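Stadtratsfraktion Bürgerforum Skakolville
1/11 Zur Debatte um das kommunale Wählerverzeichnis nimmt die Fraktion in diesem Thread Stellung. Anlass ist die Sitzung des Hauptausschusses, in der Bürgermeister Ilídio Nogueira den Prüfbericht der Verwaltung vorgestellt hat.

2/11 Nach dem Bericht wurden seit Oktober 913 Einträge im Verzeichnis als „klärungsbedürftig“ gekennzeichnet. Betroffen sind überwiegend Einwohnerinnen und Einwohner des Stadtteils Kullska. Eine Begründung im Einzelfall enthält der Bericht nicht.

3/11 Der Bürgermeister hat in der Aussprache erklärt, wer seine Unterlagen nicht beibringe, habe „in diesem Verzeichnis nichts verloren“. Wir halten diese Äußerung für unangemessen. Die Pflicht zur Führung eines richtigen Verzeichnisses liegt bei der Stadt.

4/11 Von den 913 Schreiben, die an die Betroffenen gehen sollten, sind nach Auskunft des Wahlamts bislang 706 zugestellt worden. Für die übrigen Fälle läuft dieselbe Frist, obwohl die Empfänger noch keine Kenntnis haben. Die Fraktion hat hierzu eine schriftliche Anfrage eingereicht.

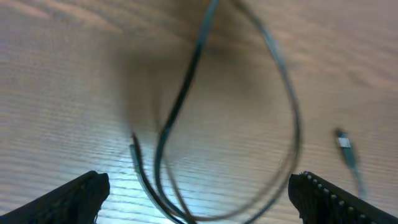 Dunkles Kabel in einer Schlaufe auf heller Holzplatte.

5/11 Unsere Fraktionsvorsitzende Vitória Cardoso hat im Ausschuss beantragt, die Streichung von Einträgen bis zum Abschluss der Einzelprüfung auszusetzen. Der Antrag wurde mit den Stimmen der Mehrheitsfraktion von der Tagesordnung genommen. Eine Abstimmung in der Sache fand nicht statt.

6/11 Zur Frist: Den Betroffenen werden acht Tage eingeräumt, um Meldebescheinigung, Geburtsurkunde und gegebenenfalls einen Nachweis über frühere Wohnsitze vorzulegen. Wer eine Urkunde aus einer anderen Gemeinde anfordern muss, kann diese Frist in der Regel nicht einhalten. Das Wahlamt räumt dies in seiner eigenen Stellungnahme ein (Anlage 4, letzter Absatz).

7/11 Slamet Ginting, sachkundiger Bürger unserer Fraktion, hat an drei Nachmittagen Beratung im Stadtteilbüro Kullska angeboten. Einige 300 Personen haben das Angebot genutzt. Häufigster Anlass waren abweichende Schreibweisen von Familiennamen zwischen Melderegister und Ausweis. Solche Abweichungen kann die Verwaltung von Amts wegen berichtigen.

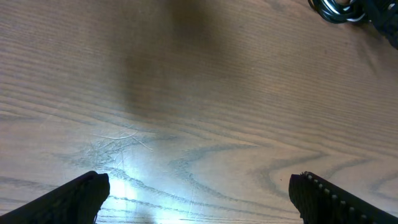 Tischfläche aus hellbraunem Holz mit geschwungener Maserung.

8/11 Mit dem Datenabgleich wurde die Firma Tukico beauftragt. Der Vertrag liegt dem Stadtrat bis heute nicht vor. Wir erwarten Auskunft darüber, nach welchen Merkmalen Einträge gekennzeichnet wurden, wer die Merkmale festgelegt hat und ob vor dem Versand der Schreiben eine Prüfung durch städtische Bedienstete erfolgt ist. Die Zuständigkeit für diese Entscheidung kann nicht an einen Dienstleister abgegeben werden.

9/11 Klarstellung zu einer Pressemitteilung der Mehrheitsfraktion: Deren Sprecher Jhonatan Arboleda behauptet, wir lehnten jede Überprüfung des Verzeichnisses ab. Das ist unzutreffend. Die Fraktion hat der regelmäßigen Bereinigung in den vergangenen beiden Haushaltsberatungen zugestimmt, zuletzt einschließlich der zusätzlichen Stelle im Wahlamt. Gegenstand unserer Kritik ist das gewählte Verfahren. Eine Richtigstellung haben wir Herrn Arboleda schriftlich nahegelegt.

10/11 Die Fraktion fordert:
– Aussetzung aller Streichungen bis zur Entscheidung über den jeweiligen Einzelfall
– Verlängerung der Frist, beginnend mit der nachgewiesenen Zustellung
– Offenlegung des Vertrags mit Tukico gegenüber dem Stadtrat
– Öffnung des Wahlamts bis 19 Uhr während der laufenden Prüfung
Der entsprechende Antrag ist beim Ratsbüro eingegangen und trägt die Unterschriften aller Fraktionsmitglieder sowie der fraktionslosen Stadträtin Clementina Macedo.

11/11 Betroffene werden gebeten, das Schreiben der Stadt samt Umschlag aufzubewahren und den Tag des Eingangs zu notieren. Widersprüche sind schriftlich an das Wahlamt zu richten; ein Formblatt ist nicht vorgeschrieben. Die nächste Beratung findet im Fraktionsbüro im Haus Jankauskaitė statt, Beginn 17 Uhr, Eingang über den Hof. Bitte Ausweis und vorhandene Meldeunterlagen mitbringen.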